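Minutes, Footwear and Apparel Range Meeting
Irnville store, August 28, 2018

Present: store manager, footwear buyer, online listings editor, two floor staff. Apologies from the Trolstead store.

**1. Previous minutes**

Accepted with one change. The sock reorder was for the Trolstead store, not Irnville.

**2. Sunda trail shoe**

The buyer reported that the first delivery of the Sunda trail shoe came to 101 pairs, split between men's and women's sizes. Women's 8 and 8.5 are nearly gone. Men's 12 and up have barely moved. The buyer will ask the supplier to swap unsold large sizes for middle sizes before placing a second order.

Floor staff said customers find the shoe narrow in the toe and often go up half a size. It was agreed to put this on the shelf card and on the website.

**3. Website listings**

The listings editor has gone through the running section. There were 51 listings with no category or with the wrong one, mostly older trail and track shoes that came over from the previous site. All but 16 are now fixed. The rest are waiting on width and heel drop figures from suppliers — the editor will hide them if nothing arrives by the middle of September.
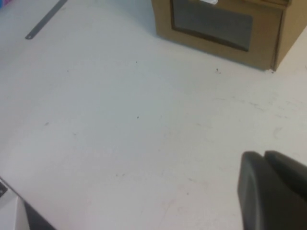
Tags were also discussed. "Neutral" and "cushioned" are being used as if they mean the same thing. The editor will write a short note on which tag goes with which shoe and send it to both stores.

**4. Harawira rain jackets**

Fall order approved at $3390, for delivery to Irnville. Colors are black and dark green only. The buyer had asked for a third color, but last year's orange ended up on the clearance rail and the manager did not want to repeat that. Trolstead to be supplied from the same order.

**5. Returns**

Staff asked for a clear rule on shoes worn outdoors. Agreed: unworn shoes can be returned with a receipt for up to 51 days, and worn shoes only if there is a fault. The sign at the register still shows the old wording and needs replacing.

**6. Actions**

- Buyer: size swap on the Sunda order; confirm the Harawira delivery date
- Listings editor: remaining listings, tag note, fit advice for the Sunda
- Manager: new returns sign — both stores
- Floor staff: Sunda shelf card

Next meeting in September at Trolstead, date to be set by email.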